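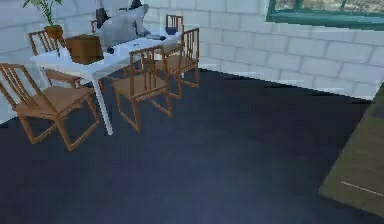
28/12/2023

In November I finished the last jar of my old night cream and decided to try Linico, a small skin care label from Miltthorpe. They sell only by post, in plain tins, and the cleansing balm is the one everybody recommends. I paid for the large size, which was perhaps too brave of me.

The balm is firm when you open it and melts between the fingers. It takes off sunscreen very well, also mascara, but you must rinse with warm water or a film stays on the skin. The colour is a soft cream and the smell is almost nothing - a bit of oats.

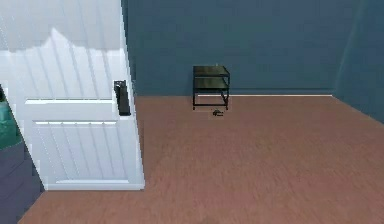
The night cream I like less. It is called Duda and it is thick, so on my cheeks it sits for a long time before it goes in. My hands stay greasy too, and I would not want to touch a black lever handle on a white door straight after using it. On dry elbows it is excellent, and I will finish the tin that way.

I wrote about both on my page last week and got some answers.

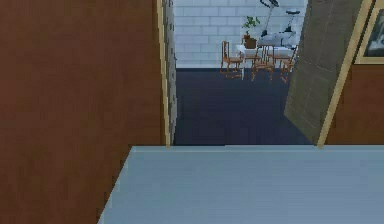

Hortensia Godoy wrote that I am using too much of the cream, and that a piece the size of a lentil, put on damp skin, is enough for the whole face. She also finds the balm better in winter than in summer.

I have tried the lentil for three nights now. My cheeks are less shiny in the morning, but I still prefer the balm.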